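HSK 109 Garment Care and Linen Handling
Unit 4 handout: Folding knit tops
Instructor: Roxana Olteanu
Lab supervision: Jarmo Kiiskinen

Reading before lab: Unit 3 notes on drying and sorting. Bring the fold sheet from September.

4.1 Scope

This unit covers short-sleeved knit tops without buttons. Woven shirts, polo shirts and anything with a stiff collar are in Unit 5. The method is the flat rectangle fold used for shelf storage. The roll fold is mentioned at the end and is not graded.

4.2 Fabric behavior

Cotton jersey is a weft knit. It stretches more across the body than along it, and it curls at a cut edge. A folded T-shirt therefore tends to drift out of square in the width, and most errors in the finished stack are width errors.

The parts of the shirt do not behave alike. The shoulder seams are comparatively stable, and in many shirts they are taped. The neckband is a rib knit, thicker than the body and more elastic. The hem is doubled and stitched and holds a line well once it has been set. The side seams, where there are any, often twist after laundering. Do not use a twisted side seam as a guide for the fold. Use the shoulder points and the hem.

4.3 Preparation

Check that the shirt is fully dry at the underarm and neckband. Turn it right side out. Shake once from the hem, then once from the shoulders. Shaking more than this has little effect on jersey and slows the line.

4.4 Tensioning

Take one shoulder corner in each hand, thumb on the outside, and draw the hands apart until the upper edge is straight. Stop there. Further pull stretches the shoulder line, and the body panel will not lie flat when it is put down.

Look at three places before lowering the shirt:

Upper edge. It should run straight between the two grips.
Grip points. Short folds fanning out from the fingers are normal and disappear on release. Long diagonal folds that reach the hem mean that one corner is held lower than the other.
Body panel. Soft, shallow creases can be smoothed by hand on the table. A sharp crease should be steamed. 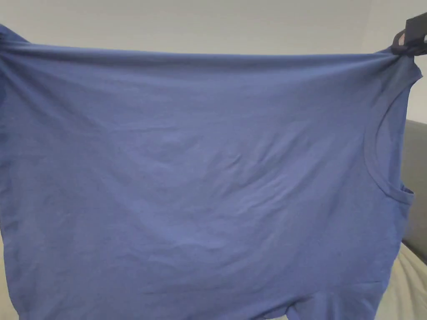 Fig. 4.1. Plain blue T-shirt under tension. Short creases radiate from the grip at upper right; the curved ribbed trim is visible on the right side.

Ribbed trim sometimes turns in on itself and forms a small pocket at the opening. Open it out with a finger before folding. If it is pressed under a stack it takes a set, and the shirt has to be steamed again.

4.5 Fold sequence

Lay the shirt face down, shoulders away from you. Smooth from the center toward the sides. Fold one side in along a line from mid-shoulder to hem and turn the sleeve back on itself. Repeat on the other side. Bring the hem up to the lower edge of the neckband, then fold in half — in thirds for the narrow shelves. Turn face up.

4.6 Assessment

Each student folds one stack, graded by Tomomi Ueda on edge alignment and uniform width. Shirts with turned trim are returned for refolding and are not counted. Put finished stacks on the Vieira shelving, neck side out.

The roll fold (optional) starts from the same position as 4.5, after both sides are in. Roll from the hem to the neck with even pressure.

Next unit: button-front shirts. Read 5.1 to 5.3.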